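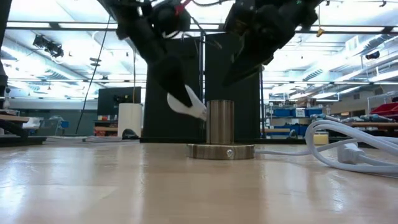 **Sasero – progress report to the Wirkammont Fund**
13 February 2022
Prepared for: Angharad Vaughan

In this period we worked on the second task of the plan, where two arms must work together at one small metal part. We recorded 700 demonstrations by teleoperation, and from these we trained the first policy. The full plan asks for 3,000, so this part is still the largest piece of work before us.
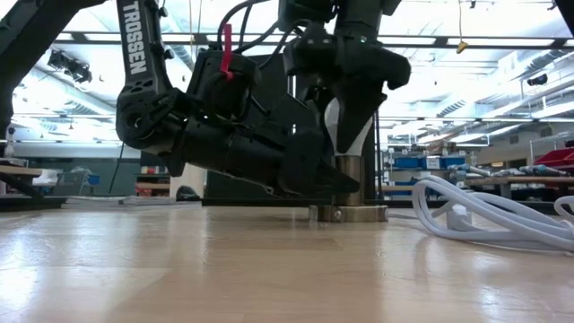
*Both arms at the metal cylinder on its round base.*

The main result concerns the length of the action chunks. With short chunks the two arms often waited for each other and the trial ran out of time. With chunks of 90 steps the motion became more regular, and the policy completed 28 trials in the Horgan test set. The older Furker baseline completed fewer – we will give the full table when its last runs are repeated.

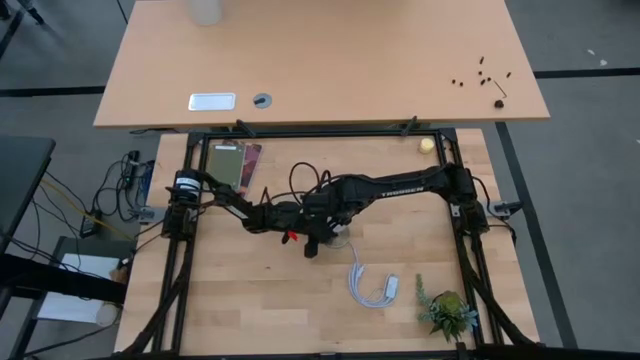

We have also started to change the objects which lie near the arms between recordings, as your reviewer suggested. The policy is still sensitive to this, mostly when a cable lies near the part. We do not yet know if more data will solve it.

The budget is on plan. We ask to move the second delivery to May, so that the repeated runs can be included.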